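House Rules for Robots
Why a machine with hands needs better manners than you do

Your kitchen probably has rules. No running with scissors. No licking the butter. Somebody made those up after watching somebody else run with scissors, or lick the butter.

Robots have rules too, and most of them got written the same way. They are just longer, and they have more page numbers. Let's start at a table full of toys.
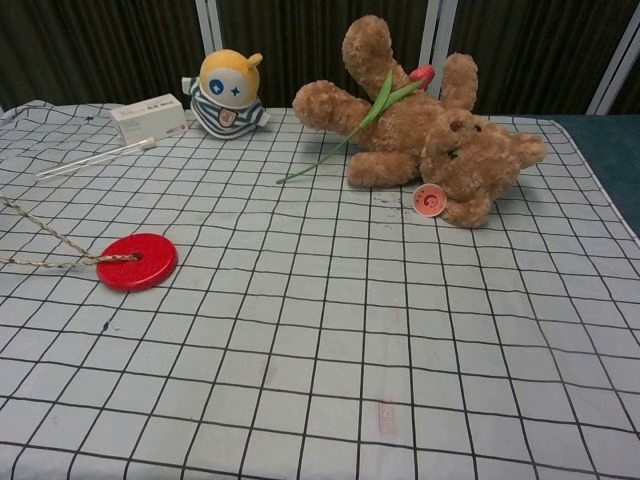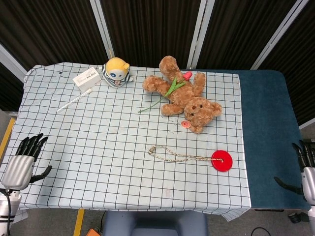 A teddy bear, a tulip and a small round plush in stripes, on the same checkered cloth in both pictures. The robot hands are in the second one.

It looks like the world's strangest picnic. It is also work. A robot that is going to be useful around people has to handle things that people own, and people own bears. They own soft stuff, thin stuff, bendy stuff and string. A bear can be squashed. A flower stem can be bent. A small box can be crushed if you grab it like a bowling ball. All of this is easier to sort out on a table, before anybody lets the robot near your actual bear.

Who makes the rules?

Grown-ups, mostly, in meetings with sandwiches. A rule that lots of people have agreed on and written down is called a standard. There are standards for bike helmets, for crayons and for how far apart the bars on a crib can be. There are standards for robots as well, and they cover things like how hard a machine may push on a person (not very) and how quickly it must stop when told (very).

On top of the big standards, each workshop has its own house rules. The ones below come from Fonholm, a robot workshop in Enville, where Elīna Rimkutė is in charge of safety. Her rulebook has 3,897 words in it. We asked for the short version. She sighed and gave us 5 rules.

Rule 1: Know where the stop button is

Big, red, and easy to reach. You find it before the robot is switched on, and you point at it and say "stop button" out loud. Yes, even if you are fifty-one and have a beard. Especially then, says Elīna.

Pushing it is never wrong. If you push it and everything was fine, you say "oops" and start again. At Fonholm you don't even have to say oops.

Rule 2: Hands out of the robot's space

A robot arm doesn't know that your fingers are yours. To a robot without the right sensors, a finger is a thing that happens to be in the way. So people keep back while the arms are moving, and if a toy falls on the floor it stays on the floor until the robot has been stopped. The toy will cope.

Lots of workshops put bright lines on the floor to show where the robot's area begins. There's a yellow one at the lower left of the second picture. What you do with a line like that is stand on the boring side of it.

Rule 3: Slow first

The first time a robot tries anything new, it does it at turtle speed. This is extremely dull to watch. Abenezer Hailu, who tests robot hands at Fonholm, once spent a whole afternoon in June watching one close its fingers around a sponge, and he says he has seen livelier paint. But a slow mistake is a small mistake. If the hand is heading the wrong way, you have time to notice, finish your sentence and reach for the button (see Rule 1).

Rule 4: Gentle is a number

When your teacher says "be gentle," you sort of know what she means. A robot doesn't know at all. Somebody has to tell it exactly how hard it is allowed to squeeze, and that number is called a force limit. The limit for a brick can be high. The limit for a tulip had better not be.

Try this at home. Pick up a banana as if it were a hammer. Now pick up another banana as if it were a banana. Your hand changed its own force limit and didn't bother to tell you. (Eat both bananas. Wasting food is against kitchen rules.)

Rule 5: Write it down

Every try goes in the log, including the embarrassing ones. A try where the robot missed the box and patted the table is still worth writing down, and so is the one where it picked up two things by accident and looked very pleased about it. (Robots can't look pleased. Abenezer insists this one did.) Fonholm's log for one pair of hands has 3,572 entries so far. Elīna reads them. All of them. She has asked people to stop drawing faces in the margins.

You may have noticed that every one of these rules is for the people. That's how it works for now. A robot can't promise to behave, so the humans standing next to it do the promising.

Make your own robot rules

You need one friend, one scarf and some toys that can't break.

Put the toys on a table. Your friend is the robot and wears the scarf as a blindfold. You are the safety boss. The robot may only do what you say, one small move at a time: "left a bit," "down," "open your hand," "close." Agree on a stop word before you begin. We like "pickle."

Try to get one toy from one side of the table to the other. Then write down whatever went wrong and make a rule about it. Swap places and see if your friend's rules are stricter than yours. They will be, if you steered them into the lamp.

Words to know

Standard: a rule that lots of people agreed on and wrote down.
Force limit: the hardest a robot is allowed to push or squeeze.
Log: a diary for machines, with fewer secrets.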